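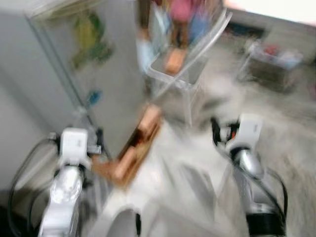

Clear plastic stands and wooden blocks: cleaning, finishing and storage

A clear plastic stand shows every scratch, and a wooden block set in it or near it is often what does the scratching. The notes below cover both materials. They apply to display stands, risers and small box-shaped holders used on a bench or shelf.

Cleaning the plastic

Remove loose dust first with a soft brush or a rinse under the tap. Grit dragged across a dry panel leaves fine lines that can't be wiped out. Wash with lukewarm water and a few drops of dish soap, using a microfibre cloth kept for this job only. Blot dry.

Do not use ammonia window spray, methylated spirits or acetone. If the stand is acrylic, solvents can craze the surface, particularly along cut edges and bent corners where the sheet is already under stress. The damage may take a day or more to show.

Fine scratches can be reduced with a plastic polish worked in straight strokes. Circular rubbing produces haze that is visible under a lamp. Deep scratches need wet sanding through the grits before polishing, and on a cheap stand the labour is seldom worth it.

Preparing the blocks

Break all edges with 180 grit on a flat backing block. A 2 mm chamfer is enough on a piece the size of a house brick. Sharp arrises splinter, and the splinters end up under the base.

Wipe off sanding dust with a barely damp cloth, let the grain rise, then sand lightly again along its length. For an orange or tan colour, use a water-based stain and test it on an offcut of the same timber. Seal with a clear water-based finish and leave it 5 days before the block touches plastic. Oil finishes take longer to cure and can mark a panel. Wax prints on it in warm weather.

Fit small felt discs to the underside of any block that will sit in a stand. Replace them once they pick up grit.

Storage

Stand clear pieces upright with paper between the faces. Bubble wrap left on through a hot April in the Purnwood shed printed its pattern into two panels. Keep long blocks flat and supported at both ends. Leave stacks away from heaters and west-facing windows.

Filed under: Workshop > Plastics & Timber > Care and Finishing

This site uses cookies to remember your settings. Accept | Manage preferences

Comments (3)

benchdog124
Would the felt discs hold on a waxed block? Mine drop off.

Purnwood Workshop Notes
Clean the spot with mineral turps and let it dry first. Adhesive won't grip wax.

girnholm_turner
I use baking paper between panels. No marks so far.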